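Hand-held grippers: the fault, the recall and your questions

Hilimthorpe workshop support pages. Last updated 23/08/2022

What went wrong?
In March we found that a batch of our hand-held grippers had begun disagreeing with reality. The operator would close the jaws, the jaws would close, and the log would record them as wide open. We make these grippers so that people can show a robot arm how to do a job, so this matters. An arm trained on bad logs will approach a cup with great confidence and squash it.

How many recordings were affected?
Of the 2,570 recordings made with that batch, 672 had a jaw reading we no longer trust. A further 17 were held back because the markers on the cube could not be read, which brings the pile to 689. We have stopped calling it "the small pile".

What caused it?
A cable. We had spent the better part of a month blaming the software, and the software has been very gracious about it. The Zerkard connector at the base of the gripper was rated for 2,000 bends, a figure we had all read and none of us had thought about. Anyone picking things up off the floor all day will get through those bends faster than you would like.

Why didn't the indicator light warn anybody?
The green light means the gripper has power. It has never meant that the gripper is telling the truth. We did write this in the manual, on a page that we now accept was not a gripping read.

Is there any danger to the person wearing the kit?
The fault itself can't hurt you. The cable can, if you let it. We had two trips and one near miss with a chair before we changed the rules, and all three happened while someone was crouched or leaning forward with a gripper in each hand, looking at the job and not at their feet. Hands that are full of gripper are not much use for breaking a fall.

How should I check my own pair?
Do it before every session, with the harness on and both grippers in the position you will be working in. A check made standing up straight, with the cable hanging nicely, will pass almost anything. Reach down to the floor, open and close each side ten times, and have a second person watch the readings on the screen. Then look at where the cable runs past your body, and move anything your feet could find.
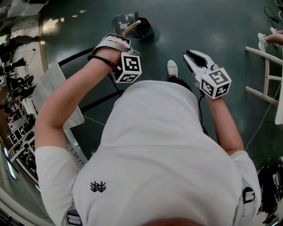

What if one side fails the check?
Stop using both. The recordings are made in pairs, and half a pair is no good to us. Unplug at the harness end, never by pulling on the gripper - that is how several of the connectors got into this state in the first place.

Can I mend it with tape?
You can, and one site did. It worked for an afternoon, and then it produced the most convincing wrong data we have ever seen. Please don't.

Which version has the fix?
Any gripper with the Obradović strain relief, a short ribbed sleeve where the cable meets the handle. If yours has no sleeve, send it back to us and Atex will carry it free of charge. Put the marker cube in its own box. The cubes travel badly, and a cracked one will start this whole page off again.

Will the bad recordings be repaired?
Some of them. Where the jaws can be seen clearly we are working out the opening by eye, a job as thrilling as it sounds. The rest will be deleted once the affected sites have agreed to it in writing.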